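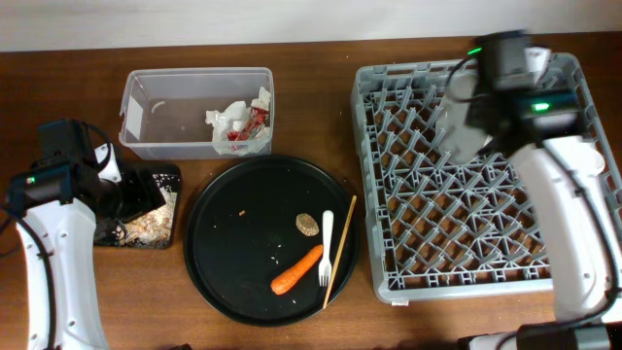

Drainage of washed ware is the stage of the dishwashing cycle most often left out of kitchen hygiene plans. After the final rinse, a plate carries a thin film of water, and the time this film takes to clear depends on the angle of the plate, the air gap between items and the temperature of the rinse. Plates stacked flat hold water at every point of contact. A rack with a grid of crisscrossing slots, like the grey plastic one on the table, allows water to leave from below as well as from the sides. Plates still carrying food, such as the round black one beside it, must be scraped before they go near the rack.

Air drying and cloth drying

Air drying is the default in this module. A cloth used for one service picks up soil from the first few items and passes it to the rest. Where cloths are unavoidable, use each for one batch only and launder it hot.

Spacing

Set plates on edge, all facing the same way, with one empty slot between deep items. Cups and bowls go upside down at a slight tilt, so that water does not pool in the foot ring. Cutlery drains in a separate holder, handles down.

Rack care

Empty the drip tray after every batch. Descale racks every 8 weeks in hard water areas. A rack with cracked or rough slots should be withdrawn, as scratches hold soil that brushing will not remove.

For next session: read the Cevitham site plan, section 3, and mark the route taken by clean ware from rinse to shelf.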